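# The Patience of the Person Holding the Controls

At a quarter to nine in the morning, the training room at Ostari smells of coffee and warm plastic. An operator sits on a stool with a handle in each fist, and two arms across the bench copy what her hands do. She is teaching them to sort groceries. She will do the same small job 216 times before she goes home.

The company's pitch is simple. You show the robot a task by hand, it learns, and you never write a line of code. Ostari's sales deck says a new chore takes "an afternoon." When I asked on the floor, I got a longer answer. The afternoon covers the first batch of showings. After that come the bad ones, which somebody has to find and throw out, and then the second batch, done with the lights changed and the bench shifted over a few inches.

I've heard this pitch before. Hubmann was making it five years ago with a bigger arm and a worse handle, and its Fallgate warehouse was supposed to be running on shown tasks by now. When I visited in October, the arms were there. So were the people who had been doing the packing all along, plus two new hires whose job was to drive the arms.

To be fair, the remote control has gotten very good. I tried it and had the thing stacking cups within 16 minutes, badly but without breaking any. The trouble starts when you let go. A person who picks up soup all day stops thinking about glare or which way up the label is. A robot has only what it was shown.
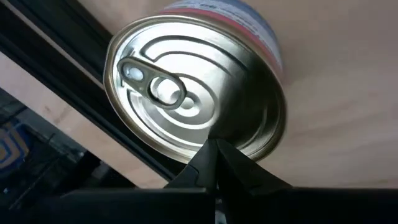 Ostari ran the grocery job for me with the operator's hands in her lap. It got through 65 tries while I watched, and she stepped in on nearly a third of them. The company calls those "assists" and leaves them out of the success rate. Trerkby, a smaller outfit that rents the same kind of arms, does count them, and its numbers look a lot worse on paper. I'd still sooner buy from Trerkby.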